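Detección de objetos translúcidos y planificación de agarres cenitales con un manipulador de servicio
Memoria del proyecto, asignatura de Robótica de Manipulación
Proyecto Fuvum

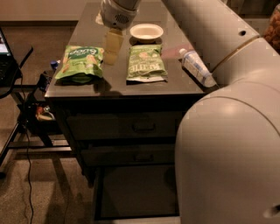 El objetivo del proyecto es desarrollar el software que permite a un brazo localizar un objeto sobre una superficie doméstica, generar un agarre desde arriba y ejecutarlo sin tocar los objetos vecinos. El trabajo parte del código de la promoción anterior, que resolvía el caso de cajas opacas sobre un tablero mate. Esta memoria cubre los cambios en percepción, en el generador de agarres y en el registro de datos. El control de bajo nivel no se ha modificado.

1. Planteamiento

El código heredado segmentaba la nube de puntos ajustando un plano a la mesa y agrupando los puntos restantes por distancia euclídea. El método falla en dos situaciones habituales. Las superficies brillantes producen puntos falsos por debajo del plano, y los materiales translúcidos devuelven una profundidad incompleta o desplazada. Un bloque translúcido colocado de pie daba lugar a dos o tres grupos separados, y el planificador elegía el mayor, que no siempre correspondía a la parte superior. Los objetos planos, como bolsas de aperitivos tumbadas, quedaban a menudo absorbidos por el plano.

2. Arquitectura

El sistema consta de 4 nodos: segmentación, estimación de pose, planificación y supervisión. Se comunican mediante mensajes con marca temporal común. Cada nodo descarta los mensajes cuya marca sea anterior al último movimiento del brazo, lo que elimina los agarres calculados sobre una imagen obsoleta. En la versión heredada esta comprobación no existía y el error era difícil de reproducir.

Los parámetros se cargan desde un único fichero, llamado Gerholm en el repositorio por razones históricas. Se mantuvo el nombre para no romper los scripts de arranque.

3. Percepción

La segmentación se hace ahora en la imagen de color. La profundidad se usa únicamente donde es fiable. Para cada máscara se calcula la fracción de píxeles con profundidad válida; si no alcanza el umbral, la altura del objeto se estima a partir del contorno proyectado y del plano de apoyo. El plano se ajusta con los píxeles que no pertenecen a ninguna máscara, descartando previamente las zonas saturadas por reflejos.

La calibración cámara-brazo se repite al inicio de cada sesión. El residuo se guarda junto a los datos, y la sesión se invalida si supera el límite fijado en el fichero de parámetros.

4. Planificación

El generador propone agarres verticales variando el giro alrededor del eje de aproximación. Por cada máscara se muestrean 28 orientaciones. Se eliminan las que no tienen solución cinemática y las que intersecan el volumen inflado de otro objeto. Las restantes se ordenan según la distancia al centro de la máscara y el margen respecto a los límites articulares.

La trayectoria se divide en dos tramos. El primero lleva la pinza a un punto de espera en la vertical del objeto. El segundo es un descenso cartesiano a velocidad reducida. Entre ambos se repite la segmentación y se corrige la posición horizontal. La corrección está acotada; si excede la cota, el supervisor cancela el intento y vuelve a planificar.

El modelo de colisión incluye el antebrazo completo. La versión anterior comprobaba solo la pinza y aceptaba configuraciones en las que el brazo invadía un lateral de la mesa.

5. Ensayos

El planificador se probó primero en simulación con 2,000 escenas generadas aleatoriamente (se conserva el formato numérico del registro). Sirvieron para ajustar el inflado de los obstáculos y detectar bloqueos del supervisor. No se usaron para evaluar la percepción, ya que el simulador no reproduce bien la transmisión de luz.

Con el brazo real se registraron 49 intentos. El fallo más frecuente fue el de altura: el contorno proyectado incluía la sombra del objeto y la pinza se detenía demasiado arriba. El segundo fue la cancelación por exceso de corrección, casi siempre con dos objetos en contacto cuyas máscaras se fusionaban.

6. Limitaciones y trabajo pendiente

Los agarres laterales no están contemplados, de modo que una botella tumbada junto al borde puede quedar sin solución aunque sea alcanzable. Las bolsas se tratan como cuerpos rígidos. El tiempo de replanificación depende mucho del número de máscaras y no se ha optimizado.

Queda abierta la rama Stankevičius, que sustituye la estimación por contorno por dos vistas tomadas desde el punto de espera. Compila y pasa las pruebas unitarias, pero no se ha ejecutado en el brazo. Para integrarla hay que ampliar el mensaje de pose con la covarianza y actualizar el visor Nostberg, que todavía lee el formato antiguo.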